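Rapport de projet - Rangement du local de matériel
Module Organisation des espaces, deuxième année

1. Contexte

Le local qui nous a été confié sert de réserve aux ateliers du rez-de-chaussée. Au début du projet, une bonne partie du petit matériel (visserie, chutes, rouleaux d'adhésif, câbles) se trouvait dans des cartons ouverts, sans étiquette. Les étudiants perdaient du temps à chercher et rachetaient parfois ce qui existait déjà. Notre groupe devait proposer un rangement simple et le mettre en place avant la fin du mois d'avril, avec un budget de 79 euros.

2. Choix des contenants

Nous avons comparé trois solutions : des caisses en bois Stutwood, des bacs opaques Proltis et des boîtes en plastique transparent Arain. Les caisses en bois étaient solides mais lourdes une fois remplies, et leur prix dépassait le budget dès la sixième. Les bacs opaques s'empilaient bien, mais il fallait lire l'étiquette ou soulever le couvercle pour en connaître le contenu. Nous avons retenu le plastique transparent. Le fournisseur indique une charge allant jusqu'à 15 kg par boîte - nous sommes restés à 10 kg pour que tout le monde puisse les porter.

3. Essais au sol

Avant de monter les étagères, nous avons travaillé directement sur le carrelage. Les joints nous ont servi de repères pour aligner les boîtes et tracer la largeur du passage, fixée à 600 mm devant le futur rayonnage. 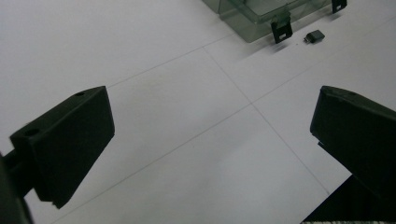
Cette étape a pris plus de temps que prévu. Le premier plan plaçait les boîtes les plus lourdes près de la porte, où elles gênaient l'ouverture. Nous les avons déplacées vers le mur du fond et avons gardé l'entrée pour les adhésifs et les câbles, qui sortent tous les jours. Un autre point concernait le glissement : sur un sol lisse, une boîte vide bouge au moindre coup de pied. Des patins de la marque Hoteck ont été essayés sur deux boîtes, avec un résultat correct, mais ils se décollent si le sol n'est pas dégraissé avant la pose.

4. Mise en place

Le tri a eu lieu un dimanche, local fermé. Le matériel cassé a été mis de côté pour la déchetterie. Le reste a été réparti par usage, puis étiqueté sur la face avant et sur le couvercle.

5. Limites

Le rangement dépend encore de la discipline de chacun. Les chutes de bois n'ont pas trouvé de place définitive, leurs longueurs étant trop variables pour les boîtes choisies. Un support vertical serait à prévoir, mais il n'entrait pas dans le budget. Le plan du local et la liste du contenu sont joints en annexe.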